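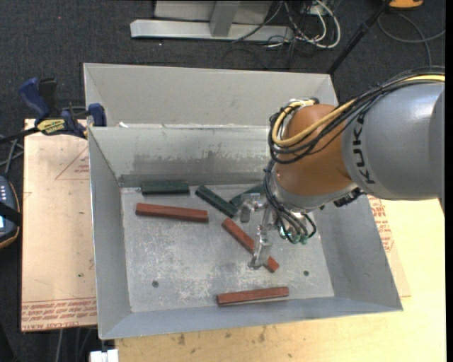
Powder coat or bare galvanized for hopper liners?

kkrasniqi
Posted 26 December 2019
Replacing the liner in a small gravity hopper, dry castings only. Old one was 3 mm mild steel, painted, and the paint was gone from the slopes within a year. Quotes are in for powder coat and for plain galvanized. Any preference?

Hotero
Galvanized. Powder coat chips at the first sharp corner and rust creeps under the film.

e_radulovic
Depends on the prep. Ours was blasted and primed before coating and has held for 7 years. Most shops skip the primer unless you put it on the drawing.

Hotero
7 years with what going through it? Molded parts don't count.

e_radulovic
Zinc die castings, up to 200 g each. Low drop height, I'll give you that.

Skitport
Neither. Bolt in a 4 mm wear plate, leave it bare, swap it when it gets thin. Finish is irrelevant on a sliding surface.

kkrasniqi
Bare plate will rust over the January shutdown. No heat in that building.

Skitport
Surface rust. Wipe it with oil before you lock up.

e_radulovic
Oil on the slopes ends up on the castings. Check with whoever paints them first.

kkrasniqi
They go to paint, so no oil. Asking for a galvanized price on the thicker plate.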